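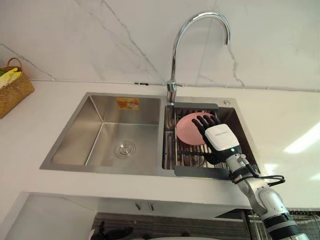
Segundo Hadiza Ekpo, a parte mais demorada de construir um braço para a cozinha é a regulação da força dos dedos, e foi com essa observação que se abriu a sessão de balanço da oficina partilhada Ondilov, realizada a 14 de janeiro. O braço, acrescentou, aprende depressa o caminho até à bancada; a pressão a exercer sobre a loiça exige semanas de afinação.

O projeto Skandirow, em curso na oficina desde dezembro, tem por objeto a montagem e a programação de um braço com mão articulada destinado a tarefas domésticas junto ao lava-loiça. A primeira tarefa escolhida foi o manuseamento de pratos num escorredor de arame. A escolha deveu-se à dificuldade particular que o escorredor apresenta: as varetas são estreitas, o prato fica de pé e o polegar dispõe de pouco espaço para se colocar por baixo do rebordo.

Até à data da sessão tinham sido registadas 340 tentativas de preensão, das quais 126 com a versão mais recente do programa de controlo. Ngozi Dauda, responsável pelo registo, informou que as falhas se concentram no momento em que os dedos se fecham sobre a borda superior do prato. Quando a mão chega demasiado inclinada, o prato roda entre as varetas e a preensão tem de ser repetida desde o início. A equipa reduziu, por isso, a velocidade de aproximação nos últimos centímetros do percurso -- alteração que tornou cada ciclo mais lento, mas que foi mantida por unanimidade.

No plano mecânico, Ibrahim Bassey apresentou as alterações previstas para o punho. O percurso dos cabos será revisto, de modo a evitar que a folga necessária à rotação se prenda na aresta da bancada. Serão igualmente substituídos sete parafusos da junta do cotovelo, cujo aperto se revelou irregular na última verificação. As peças de reposição foram encomendadas à Prultley.

A oficina recorda aos membros que, durante os ensaios, a torneira deve permanecer fechada e que o botão de paragem tem de estar ao alcance de quem acompanha o braço. Não são admitidos ensaios sem a presença de um segundo membro.

Os ficheiros de montagem e o caderno de registos podem ser consultados na oficina, mediante pedido a Omolara Wike. As inscrições para a fase seguinte, dedicada a copos e tigelas, encontram-se abertas.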